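Prendness Opens Its Kitchen Laboratory to Belldale Visitors

The Prendness research center in Belldale, housed in a former cannery built in 1959, admitted the public to its robotics floor on 8/28/24. Visitors were received in groups of 10 and escorted to the test kitchen, where the Kiss project is studying how a machine may assist with ordinary household tasks.

Program director Dagmar Mikuš told guests that the kitchen had been furnished to resemble one in a private home. "A factory is arranged for the machine," she said. "A kitchen is arranged for the people who cook in it."

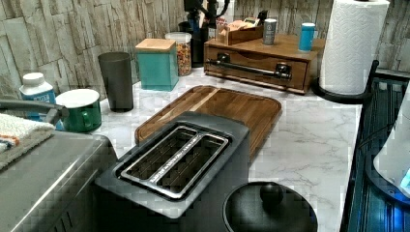
The counter in the Kiss test kitchen, with the toaster and cutting board in front of the wooden box.

Thiện Chu, the engineer in charge of the demonstration, asked visitors to remain behind the line marked on the floor whenever the arm was under power. He then took questions on safety, the cost of parts and the training of operators. Several guests wished to know why drawers receive so much of the team's attention. Mr. Chu replied that a drawer must be gripped, drawn along its slide and released, and that an error at any stage can disturb whatever is stored on top.

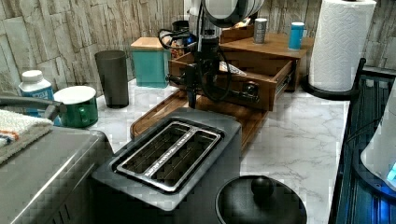 Questions From the Floor

Onyekachi Aliyu, a home care nurse from Hernville, asked when such equipment might reach her patients. Ms. Mikuš declined to give a date. The present phase of Kiss has a staff of eight and funding for five more months.
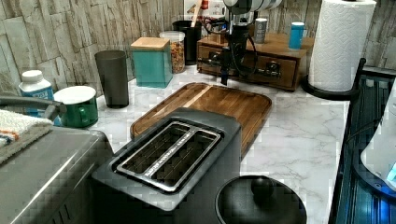

She added that the center would publish its findings before seeking further support, and that residents of Belldale and Hernville would be invited to comment. A second open day is planned for October. Requests for places should be addressed to Ayana Assefa at the Prendness visitor office.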